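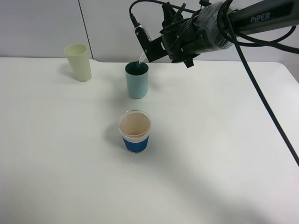 Water hardness is the amount of dissolved calcium and magnesium in a supply, reported as milligrams per liter of calcium carbonate (mg/L). The Pridport network is fed by two sources of very different hardness, and most of the questions sent to the water office concern scale, taste, softener settings or a change in one of these after a source switch. Customers who want to compare tap, softened and filtered water at home should use cups that can't be confused with one another, such as a tall pale yellow-green one, a light blue one and a shorter one with a deep blue band, set out on a plain white tabletop. Write down which water went into which color before tasting. The answers below apply to all addresses in Pridport and Lurnlow. Addresses in Ung are on a separate supply and should use the Ung page.

How hard is my water?

It depends on the source in use. Water from the Drusia reservoir has a hardness of 80 mg/L. Water from the Lurnlow wellfield has a hardness of 200 mg/L. Streets west of the rail line receive reservoir water for most of the year. Streets east of it receive well water. A band between the two receives a blend, and the ratio changes with demand.

To convert mg/L to grains per gallon, divide by 17.1. Most softeners sold here are set in grains.

When does the source change?

The reservoir intake is taken down for screen cleaning every November. During that work the whole network is on well water. The source is also switched without notice if turbidity at the intake rises above the treatment limit, usually after heavy rain. The current source for each zone is shown on the zone map and is updated at 6 a.m.

Is hard water a health risk?

No. Calcium and magnesium are normal parts of the diet and there is no health-based limit for hardness in this supply. The effects are on heaters, fixtures and laundry.

Why is there a white film on my kettle?

Heating drives carbon dioxide out of the water, and calcium carbonate comes out of solution. The film is the same material that forms on shower heads and heater elements. Fill the kettle with equal parts white vinegar and water, bring it to a boil, switch it off, leave it for an hour and rinse twice. Heavy deposits may need a second treatment. Check the manual first if the kettle has an aluminum interior.

Why does my water look cloudy when I first draw it?

Cloudiness that clears from the bottom of a glass upward is air. It is common after main repairs and in cold weather. Cloudiness that settles downward is sediment. Run the cold tap closest to the meter for four minutes, then draw a fresh sample in a clear glass. If sediment is still present, report it with the address and the time the sample was taken.

What is the difference between hardness and total dissolved solids?

Total dissolved solids (TDS) covers everything dissolved in the water, including sodium, chloride and sulfate as well as the hardness minerals. The low-cost pens sold online measure electrical conductivity and convert it to a TDS figure. They do not measure hardness. A pen reading of 400 on well water is within the normal range for that source and does not mean the hardness is 400.

A softened supply will show almost the same TDS as an unsoftened one. The softener exchanges calcium and magnesium for sodium, and sodium also conducts. A pen can't be used to tell whether a softener is working. Use a soap test or hardness strips.

What should I set my softener to?

Reservoir zones: 5 grains per gallon. Well zones: 12 grains per gallon. Blend zones: 12 grains per gallon. The blend setting wastes some salt when the reservoir share is high, but a lower setting will let hardness through whenever the share drops. Softeners with an iron adjustment should have it set to zero for all zones.

Do not change the setting for a source switch expected to last less than a week.

Can I drink softened water?

Most adults can. Softening adds sodium in proportion to the hardness removed, so the increase is larger in well zones. People on a sodium-restricted diet, and anyone preparing infant formula, should draw from an unsoftened tap. Local plumbing practice is to leave the kitchen cold line off the softener. In older houses this was not always done. Follow the line back from the kitchen sink, or have a plumber trace it.

Does a pitcher filter remove hardness?

Carbon alone does not. Some cartridges also contain an ion-exchange resin, and these reduce hardness for the first part of the cartridge life. The resin is used up sooner than the carbon, particularly on well water, so scale may return before the replacement indicator changes. Keep filtered water in the refrigerator and use it within a day.

Do magnetic descalers work?

The water office has not tested them and makes no recommendation. They do not change the hardness of the water, so a strip test will give the same result before and after the device.

My softener was working and has stopped. What should I check?

Check that it is plugged in and that the clock is correct. A clock that has lost power will regenerate at the wrong time of day, often when water is being used. Then check for a salt bridge, a hard crust across the brine tank with a gap underneath. Push down gently with a broom handle. If the salt level has not fallen in two months, the unit is not drawing brine and the injector should be cleaned. Lastly, make sure the bypass valve was returned to the service position after any plumbing work.

How do I get my water tested?

Strips are free at the front counter, two per household. A laboratory test for hardness, iron and manganese can be ordered by any account holder. Collect the bottle from the counter, fill it from the kitchen cold tap, and return it before 2 p.m. on the same day. Bottles left overnight are not accepted. Yoshinori Maruyama runs the laboratory and signs the result sheets. Results are mailed to the billing address.

Who do I contact about staining or damage to an appliance?

Send questions about staining to Ngân Phan at the customer desk, with the zone number from the bill. Scale damage to heaters and appliances is not covered under the service agreement. Damage from a main break is handled through a separate claim form, available at the counter.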